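**Re: Sourdough going flat in the cold kitchen, what am I doing wrong?**

**raghda_b** wrote:

Hi all, long-time reader and only an occasional poster. We moved out to Okarham just after Christmas and my loaves have gone sad on me. Same flour, same starter (she's 9 years old, a gift from my neighbour Liesbeth Van Loon, so I feel a real duty of care), same tin. At the old place I'd mix after tea, leave it on the bench overnight and have a lovely domed dough by breakfast. Now I get a puddle with a few bubbles on top. The kitchen faces the wrong way and the floor is stone, so it's chilly even with the heater going. Do I need one of those proofing boxes, or is there something simpler I could try first?

---

**plustley_baker** wrote:

Welcome, Raghda! Please don't buy a box yet. I had one and it lived in the garage for 2 winters before I gave it to my brother-in-law. Put the dough in the oven with only the light on and the door shut, and leave it be. In my old oven that's the perfect cosy spot. Do put a sticky note on the dial though, as I once preheated for scones with a bowl and a tea towel in there, and we could smell that tea towel until Easter.

---

**IssaNimri** wrote:

I'll disagree a little, with love. Oven lights vary a great deal, and mine gets the dough far too warm, so it goes sour and slack, and a slack dough looks a lot like the puddle you're describing. I'd leave the temperature alone and give it more time. Mine sits for 13 hours in winter and I don't fuss over it. My grandmother never owned a thermometer and her bread was the best in the street.

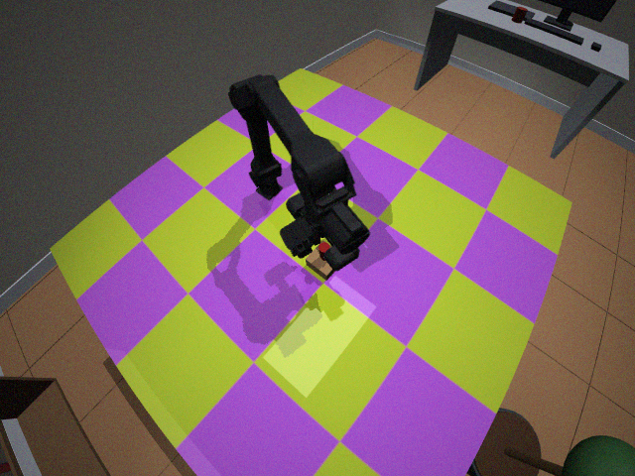 The other thing I'd look at is your starter, because people often blame the dough when it's the starter that's feeling the cold. Feed her in the morning, feed her again at night, and use lukewarm water for a few days. If she doubles between feeds, then she's fine and you can go back to worrying about the kitchen. If she doesn't, no amount of waiting will fix the loaf.

---

**plustley_baker** wrote:

Issa, we've been round this one before! Thirteen hours is all well and good if you're home for it, but some of us have to be at work by 9. Prop the door open with a wooden spoon if your light runs hot. I do agree about the starter.

---

**tuulikki.s** wrote:

I'm going to side with neither of you, sorry. Where I grew up the kitchen was cold for half the year and we simply used more starter. Try half as much again and keep everything else the same. Also, Raghda, did your water change when you moved? I had 3 flat loaves in a row when we came to Atallah and it was the tap water the whole time. I let a jug stand on the bench overnight now and the bread has been good ever since.

---

**IssaNimri** wrote:

More starter makes it too tangy for my lot, but I'd forgotten about water. Good thought, Tuulikki.

---

**raghda_b** wrote:

Oh, you are all so kind, thank you! I hadn't thought about the water at all. I fed the starter twice yesterday and she's a bit sluggish, so I'll keep that up first, then try the jug, and leave the oven light for last (my husband will absolutely preheat it without looking, note or no note). Liesbeth says to wrap the jar in a wool sock, which I've also done. It's one of his good ones.

---

**plustley_baker** wrote:

Sock is a great idea. Let us know how the next loaf goes, and which flour is it, by the way?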